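Keeping a sourdough starter when you only bake now and then

I bake one loaf a week, some weeks none, and I have kept the same starter going since we moved to Arkilley.
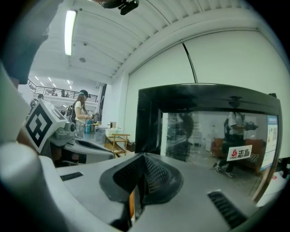 How often does a starter need feeding if it lives in the fridge?

Once a week is plenty, and mine has gone a good deal longer than that. When I was away for most of April it had no attention at all. There was a layer of grey liquid on top when I got back, and it smelt like nail varnish remover. I poured the liquid off, threw away most of what was left and fed the rest on the worktop morning and evening. It was rising properly by the Wednesday.

I used to keep a big jar of it and pour half down the sink every time, which blocked the sink. Now I keep very little. After baking there's a scraping left round the sides, and I stir in 100 g of flour and the same of water, leave it out until it starts to bubble and put it back in the fridge. If the kitchen is cold that can take up to 5 hours. A jar with a loose lid is best. I once screwed one down tight and had to run it under the tap to get it open.

The flour is whatever strong white is cheapest, with a spoonful of rye from the mill shop at Wumlow when I have it. Rye does liven it up. I tried it on rye alone over the winter and it went like cement, so I stopped.

Guadalupe Chávez asked in the comments last time about oven temperature. I bake at 210 in a fan oven, in a lidded pot, and take the lid off for the last part. Mine runs hot on the left, so I turn the pot then as well. The recipe I started from wanted it hotter than that and the bottoms always burnt.

Ryszard Pawlak wrote to say his loaves spread out flat. I had the same trouble until I used less water. The dough is easier to shape and the crumb is a bit closer, but it holds butter better and I prefer it for toast.

Next I want to try a seeded one. I have half a bag of sunflower seeds to use up and some caraway, though I'm the only one in the house who likes caraway.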